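Second week of hand teaching

I said in July that I would write down how the teaching was going, and then I didn't, so this covers two weeks at once.

The job is sorting bar-shaped blocks out of a bin. We could have programmed every pick from coordinates, which is how I did this kind of work at Punddale. Palaniappan wants the arm to learn from demonstrations, so I spend most of the day leading it through picks and recording each one. At the end of Wednesday we had 264 recordings. Mohcine Tawfik went through them that evening and threw out 25.

Most of the ones he threw out were mine. I had a habit of stopping just before the grip to check my alignment, and the pause gets recorded along with everything else. When the arm plays back what it learned, it hesitates in the same spot. On a few runs it stayed there until I stopped it. Now I line up higher, come down in one motion and close.

The other problem was that I always started with the easiest block. After a morning of that, the recordings were nearly all blocks lying out in the open, and hardly any had one against a wall or close to another block. Mohcine wrote out a list of starting layouts and I work down it, whether I like the next one or not. The awkward ones take me two or three tries.

I tried remote control for two days as well, with the handset from Fanthorpe. It keeps my hands out of the bin, and my shoulder was better for it. My picks were slower, though, and I kept turning the wrist the wrong way when I stood on the far side of the table. I may go back to it once I have had more practice -- Mohcine is already quicker with it than he is by hand.

Cables are the thing I watch most. If the wrist turns too far the loop pulls tight, and you can feel the arm push back at you before anything shows on the screen.
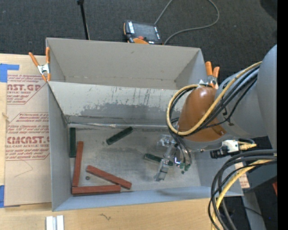 How many demonstrations does a task like this need?

It depends mostly on how varied the starting positions are. We had decent playback on open blocks from a small set, and adding more of the same kind changed very little. The wall picks only improved when we recorded wall picks. Plevent's notes suggest 674 for a bin this size, and I expect we will get there by the end of the month if the gripper holds up.

Next week I start on the layouts with blocks leaning on each other.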